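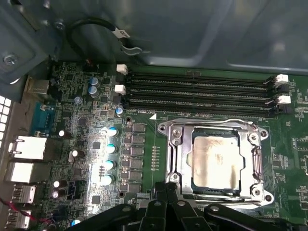
Old paste still on the chip, memory slots empty.

Cotitz thermal paste cleaner kit – review

Bought this in September after putting off a repaste for way too long. Kit is a small bottle of fluid, a plastic scraper and a pack of lint free wipes. 154 wipes acording to the box, did not check.

Fluid first. Good stuff. Orange smell, kind of strong, open a window. Couple drops, wait a minute, old paste goes soft and slides onto the wipe. Took 3 wipes on the processor and one more for the cooler. I've used plain rubbing alcohol for years and this is faster, no question. Less scrubbing.

Wipes are fine. Thin. Double them up or your finger goes through.

Scraper is junk. Bends if you look at it wrong, and the corner chipped on the first use. Used an old gift card instead. Balby puts a much stiffer one in their kit, but their fluid leaves a greasy film so pick your poison I guess.

Bottle cap – tighten it all the way. Mine leaked in the drawer and ate the print off a tape measure.

Instructions are one folded sheet, tiny type, and step 6 is printed twice. Skip it. If you've done a repaste before you know the drill, and if you havent, watch a video first.

No paste included, which I missed when ordering. Had half a tube of Jamamus left over so I got lucky. Check the listing.

Would buy the fluid again by itself if they sold it that way. They don't, far as I can tell. Four stars, minus one for the scraper. Will update if the new tube of paste ever shows up and I get to do the other PC.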